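Lellness Help Desk
Ticket 600: Washer stops mid-cycle, towels come out soaked
Opened by: Daryna Koval, Coddale
Handled by: Olesia Zakharchenko
Status: Solved

Daryna wrote:

Hi team! I love this washer, so I'm keen to get it sorted. It's the Olent front loader, bought in April, and it was a dream until last week. Now it fills, tumbles, gets to the spin and just sits there humming with two minutes on the display. Small loads of shirts are fine. Towels never finish. I've tried the 30 minute quick wash and the long cotton wash and it's the same story on both. No error code, no leaks.

Olesia replied:

Thanks Daryna, great notes, and the shirts are a really useful clue! A washer that spins a mixed load but refuses towels is usually either draining slowly or struggling to balance. Could you start with the load itself? Thick cloth holds a lot of water and loves to wrap into one heavy lump, so wash a few towels together with some lighter things and keep the drum loosely filled. A single bath towel on its own is the worst load of all.
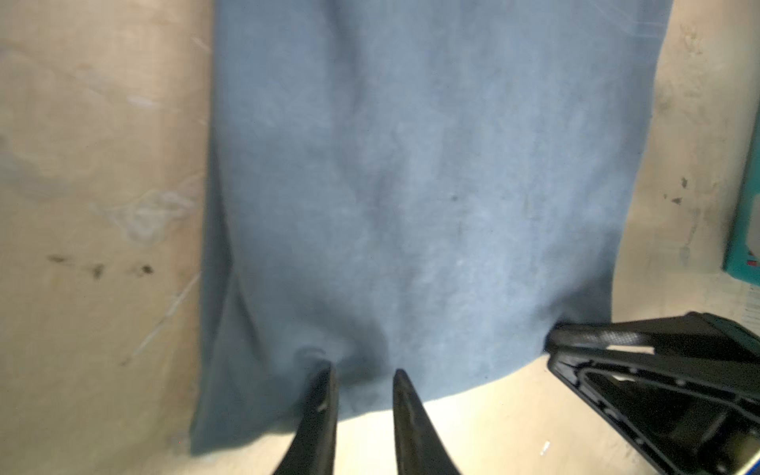

Step 2: Check the drain filter

Switch off at the wall, put a shallow tray under the little flap at the bottom right, and let the water out through the short hose before you unscrew the filter. Go slowly. Rinse it under the tap, then shine a torch into the hole and make sure the small impeller turns when you nudge it with a wooden spoon handle.

Daryna wrote:

You beauty! Well, partly. There was a hair tie and a grey plug of fluff in there the size of a plum. I ran it again with towels and pillowcases and it got into the spin this time, but the whole thing shook and it gave up before reaching full speed. The filter is sparkling now, at least.

Olesia replied:

Excellent fluff! That's the drain sorted, so on to balance. Put a spirit level on top, front to back and then side to side. Wind the feet in or out until the bubble is centred, and tighten the lock nuts up against the cabinet (people often skip those, and the feet creep back). Then push down on opposite corners. It shouldn't rock at all.

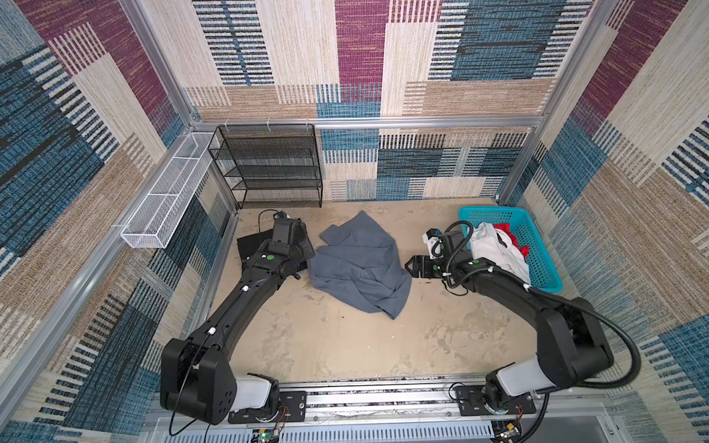

Can I put a rubber mat under the feet instead of levelling it?

A mat will soften the noise on a hard floor, but the machine still has to be level on top of it. Level first, add the mat, then check the bubble again.

Daryna wrote, 30 December 2022:

The back left foot was barely touching! Fixed it with my neighbour Latifa Chraibi holding the level, and the towels spun right through to the end. Please close this one, and thank you so much.

Olesia closed the ticket.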